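Second progress report to the Gandell Fund
Project: Secondhand furniture for first apartments, Mustari and Cornunano

Hi all,

I know the template asks for a page and a half and I always run over, so apologies to Shota Oda, who has to read these and was very patient about the last one. The short version is that we're on track with deliveries, a bit behind on the sorting, and the van is still the van.

Since the last report we've delivered 616 pieces to people moving into their first place after a stay in transitional housing. Most of that went to Mustari, where the two big buildings on the hill filled up faster than the housing office told us they would. Cornunano has been slower. The waiting list there is shorter, but the stairs are narrower and we've had to bring two couches back down again. We've started asking for a doorway measurement on the request form, and I wish we had done that from the start!

The request form itself is new. The old one had a single box that said "What do you need?" and people wrote "anything" in it, which was sweet and no help at all. Now it goes room by room. The surprise for me was how many people checked the box for small bedroom things - mirrors, a lamp, somewhere to put a hairbrush. We'd been pouring our energy into beds and tables, and we'll keep doing that, but small pieces are easy to store and they fit in the back of my own car, so I've moved some of the pickup time over to them.
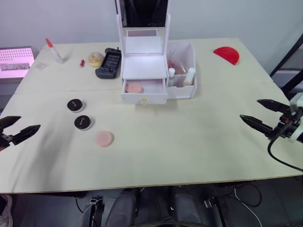 White vanity organizer with a mirror, shelf and pull-out drawer.

On money, we've spent $1,842 of the repair budget. The biggest chunk went on bed slats and drawer runners, then paint, then a new sander when the old one started smelling like burnt toast. I had penciled in more for upholstery, but the fabric shop in Suvarna has been letting us have the ends of rolls and I haven't needed to touch that line yet. I'd like to move some $300 of it over to van repairs if you're okay with that. The side door sticks, and in December it stuck shut with a full load inside, so we had to pass six dining chairs out over the front seats. I can send the garage's estimate separately.

Sorting is where we're behind. Donations come in bunches, usually at the end of the month when people move, and then the front half of the unit is so full we can't get to the back half. We tried a one-in, one-out rule for wardrobes and it lasted until a really nice pair of wardrobes turned up. What has helped is a morning slot for drop-offs, 9 to 11, so there's a fixed time when someone's there to say no to a mattress with springs coming through. I'm getting better at saying no. Not great, but better.

You asked last time about follow-up visits. We've gone with a phone call after a few weeks instead, and people seem to like that more than having us in their kitchen. Mostly they tell us what's wobbling. One caller in Mustari wanted to give back a bookcase so it could go to a neighbor, and we drove over and carried it across the hall for her.

For the next stretch I want to get the back half of the unit on proper shelving, sort out the door on the van, and have a second drop-off morning in Cornunano if the church hall says yes. I'd also like to talk about whether the grant could cover a few hours of paid driving - I'll put some numbers together before our call.

The receipts are in the shared folder, and the repair ones are under their own tab now.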